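Lists > Kit and Clubhouse > Archive by thread > Away shirt order

Last updated: 2/20/25

From: Jeanine Peeters
To: Kit and Clubhouse list
Subject: Re: Away shirt order

Katalin wrote:

> Before we send anything to Halász I would like to know three things.
> One, are we keeping the hoops on the away shirt or going to plain?
> Two, who is paying for the goalkeeper sets, the teams or the club?
> Three, the last order came up small and we had to swap half the
> under-14 shirts. Can we get samples this time? I don't mind which
> supplier we use but I don't want to spend another February driving
> boxes back to Grurkport.
>
> Katalin Lengyel

Katalin, thanks. I'll take these in order and then add a couple of things that came up on the phone with both suppliers.

1. Hoops or plain

Plain, with a contrast collar. I know some of the older players want the hoops back, and I like them too, but hoops have to be woven or printed across the side seams and on the smaller sizes they never line up. On the current away shirt the third hoop is nearly an inch off at the left side. Plain also means we can reorder single shirts in the middle of the season without waiting for a full run.

The color is still open. The two left on the list are navy and a pale green. Navy is too close to the home shirt of Killach, who we play twice, so if we pick navy we would be in the home kit at their place and that defeats the purpose of having an away shirt. My vote is green. It also shows up better under the lights on the bottom field.
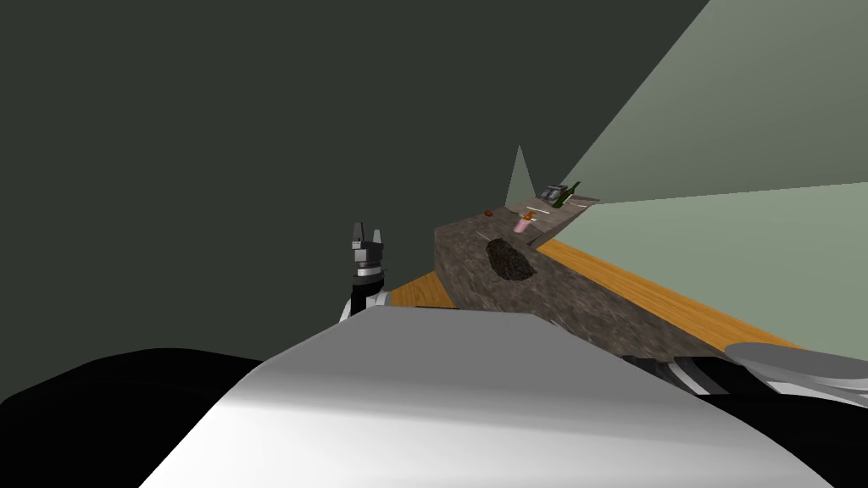 2. Goalkeeper sets

The club pays for one set per team. A second set is up to the team. That was the rule two seasons ago and I can't find anything that says it changed, although I know at least two teams paid for their own last year. If you were one of them, send me the receipt and I'll see what can be done.

Keeper shirts will be orange for everyone. I would rather not have a separate color for each age group again, as we ended up with a bag of purple smalls that fit no keeper we had. Padded elbows are an extra on the Pendus shirt and standard on the Halász one. Shorts and socks match the shirt in both cases.

3. Sizing and samples

Both suppliers will send a sample set. Halász will send one shirt in each youth size and one in each adult size, and we keep them for two weeks. Pendus will only send three shirts, we choose the sizes, and they want a deposit. I have asked for the Halász set to come first.

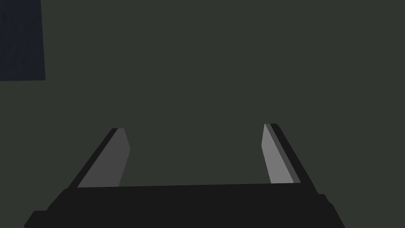 When they arrive I'd like each team to bring four or five players to try them on, in whatever they normally wear underneath. Last time people held the shirts up against themselves and wrote down a size, and that is a large part of why the under-14 order went wrong. The cut on the Halász shirt is narrow in the shoulders. If a player is between sizes, go up.

Please don't let anyone write on the labels. The samples go back, and we get charged for any that can't be resold.

4. Price

The quotes are for the same thing: shirt, shorts, socks, badge on the chest, number on the back. No names. Pendus came in at 3,593 for the lot. Halász came in at roughly 3,000, but that does not include delivery, and they charge separately for the badge setup if we change the badge. If we leave the badge alone there is no setup fee, so I suggest we leave the badge alone.

Both prices are based on 58 full kits. If the number drops much below that we fall into the next price band with Halász -- Pendus says they would hold theirs. I need final numbers from each team before I can sign anything. Please count registered players only, and tell me separately if you want spares.
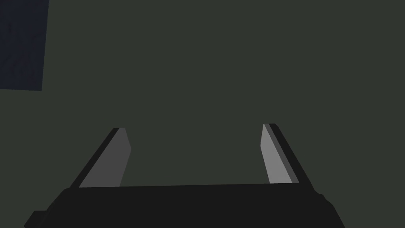

5. Numbers and lettering

Heat-pressed numbers, white, same font as the home shirt. The stitched ones look better but they add to the cost and they scratch, and the younger kids complained about them all last fall. Pressed numbers will crack if they go in a hot dryer. I'd like every team to tell parents this when the shirts are handed out, and to say it again at the first away game. Wash cold, inside out, hang to dry.

Number 7 is going to be an argument again in the under-12s. Four players asked for it last year. I suggest the coach draws names out of a hat before the order goes in and that we all leave it there. Once the numbers are pressed they can't be swapped.

Shirts go up to 20 for youth teams. If you have a player with a higher number from an old shirt, they will need to pick a new one.

6. Timing

Halász needs four weeks from the day we approve the artwork. Pendus says three, but the training tops we ordered from them took closer to six. We have one away game before the four weeks would be up, and for that one we can use the old shirts. There is no clash that day with the home kit anyway, so the teams could also just wear that.
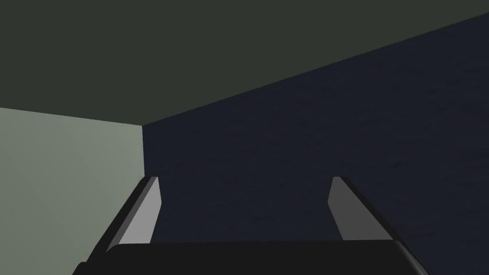
Collection would be from Grurkport if we go with Pendus. Katalin, I have not forgotten what you said about the boxes. I can do that run myself if it comes to it, but it has to be on a weekday before five. Halász delivers to the clubhouse and someone would have to be there to sign.

What I need from everyone by the end of the month:

- green or navy, one vote per team
- number of kits, by size, once you have tried the samples
- whether you want a second keeper set at your own cost
- shirt numbers for each player, typed please

Send them to me directly and leave the list off the reply. Last year the size charts went around to everybody eleven times, and I was still working from the wrong one when I placed the order.

The old away shirts can stay with the players. If you have a full set in decent shape and would like to pass it on, let me know, as the under-10s could use them for practice.

Jeanine Peeters

Contact the list owner | Copyright remains with the individual posters | Back to top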